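### 4.2 Where shared supplies are kept

The interviews in Section 4.1 dealt with who buys stationery. In this section we turn to where it ends up. Borrowing in small offices has mostly been studied through complaints, which tend to concern expensive things such as calculators and staplers. Cheap items are borrowed far more often and are seldom mentioned unless the interviewer asks.

We visited 4 workplaces: the Jilwood and Wakgate letting offices, the Cadwaladr print shop and the enquiry desk at Gernon. In each one, staff kept a diary for 18 working days in June. They were asked to write down every time they used a pen, pencil, ruler or pair of scissors that they had not brought to the desk themselves, and to say where they had found it and where they had left it. The diaries gave us 104 usable entries. Entries with no finishing place were left out of the comparison but kept for the reading of comments.

Storage fell into two kinds. Closed storage meant a drawer, a cupboard or a lidded tin. Open storage meant a tray, a mug or a pen holder standing on a surface that more than one person could reach (Figure 2). Some desks had both, and in those cases we went by the place named in the diary. Window sills and the tops of filing cabinets were treated as open storage if staff spoke of them as somewhere things were kept. If they spoke of them as somewhere things got left, we did not count them as storage at all.

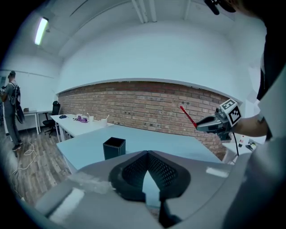

**Figure 2.** Open storage: a square black pen holder on a tabletop.

Tsung-han Peng objected to this division when an early draft was passed round. An open pot on a desk with a name on it, he wrote, is treated by most people as closed, and a drawer in a corridor is treated as open, so the lid matters less than the walk past somebody's chair. We think he is right about the corridor drawers. At Wakgate the drawer under the franking machine was used by everyone, and one diary calls it "the pot". We have kept the two kinds as they stand, as the diary sheets were printed with them, but the Wakgate drawer is reported separately below.

Three points came out of the entries. The first is that things taken from open storage were usually put back in open storage, though often in a different holder. Staff at Jilwood did not regard this as a loss. Pens moved from the front counter to the back room over the course of a week and someone carried a handful back when the counter ran short. No one had been given this job, and the two people who did it most had not noticed each other doing it.

The second point is that things taken from drawers were less likely to be put back at all. Opening a colleague's drawer to take something was thought acceptable if the need was urgent. Opening it again to return the thing was thought odd, and several diary keepers said they would sooner leave a pen on top of the desk. At Cadwaladr the scissors were an exception. They were needed for the work, they hung on a hook when the drawer was full, and everyone knew at once when they were gone.

The third point concerns the Wakgate drawer. It behaved like open storage for pens and pencils and like closed storage for rulers. The only explanation offered was that the long ruler jammed the drawer, so people stopped putting it in. It was kept on top of the machine during our visits and its diary entries read much like those for the open trays.

Gernon differed from the other sites in that members of the public also used the pens. Staff there made a clear split between pens for the counter and pens for the desk behind it, and bought a cheaper kind for the counter. Pens lost to the public do not appear in the diaries, so the Gernon entries cover the desk only and should not be read as a record of how many pens the office went through.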